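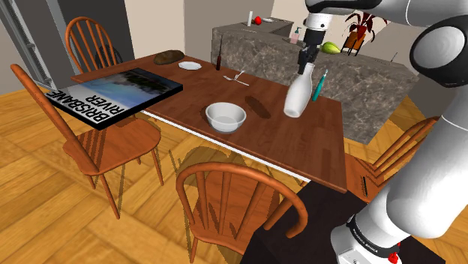
Page last changed: December

Setting up a fair tabletop trial in the simulator

If you've just joined us on the Wikik kitchen, welcome! Before you press run on your first trial, please put the kettle on and read this through, as it will save you a good deal of muddle later (it would have saved me plenty).

Start by writing down what the arm is meant to do, in one plain sentence. "Move the white bottle to the left of the bowl" is fine. "Tidy the table" isn't, and Lejla Petkov will send it back to you, very kindly, with a question mark on it.

Next, fix your starting layout and save it under its own number. Leave the clutter in, please! A bowl, a fork, a loaf and a thick book-like panel lettered BRISBANE RIVER all make the job harder in the way a real table does, and a score from a bare table tells us very little. Do look at anything that sticks out over the table edge, and at where the chairs stand, and note it all in the layout sheet.

Then set your limits. We stop every trial at 270 seconds, and we run 20 trials per layout with the seeds taken in order from 707. Don't skip a seed because you didn't like how it went.

Decide what counts as a pass before you begin. For bottles we ask that it ends up standing, let go of, and with the gripper clear. A bottle that's leaning in mid-air is still being moved, so don't score it from a single still.

Last of all, save the full log, failures included, and send it to Ermelinda Henriques with the layout number in the subject line.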